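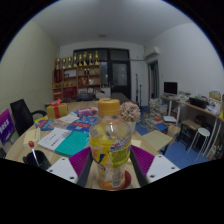
*The big table, mid-afternoon, with the last of the orange on its coaster.*

I had promised myself I would clear the table before July was out, and I did at least make a start, which in this office counts as progress. It's a lovely table when you can see it (pale wood, room for all of us at lunch) and I think that's the trouble. Anything that comes through the door gets put down on it "just for a minute", and then there it lives.

I began with the paper, as I always do, and as always I ended up reading it. The teal notebook is mine and stays. The booklets and the magazine went into a pile for the shelves, apart from the old Zhuravel catalogue, which I carried over to my desk so I could look at the garden benches again. We're never going to buy a garden bench. We haven't got a garden!

The little pot of pale pink flowers can stay exactly where it is. I bought it from the market behind Mudau for 2,000 and was told it would last a fortnight, and 31 weeks later it's still going, so I'm rather frightened of moving it. The yellow box with the red ribbon is a present and I've been told to leave it alone, and the same goes for the pink and purple parcel.

Then there are the trophies along the top of the shelves. I dusted those while I was up, all the gold ones in their row, and found myself getting quite sentimental over the Avedden quiz, which we won by 2 points after losing it every single year before.

The cubbies underneath are a job for another afternoon. I pulled out one box, found it full of old cables, and put it straight back. I did wash the black mug, though, and the lollipop that was standing in it has gone in my drawer for the bus home.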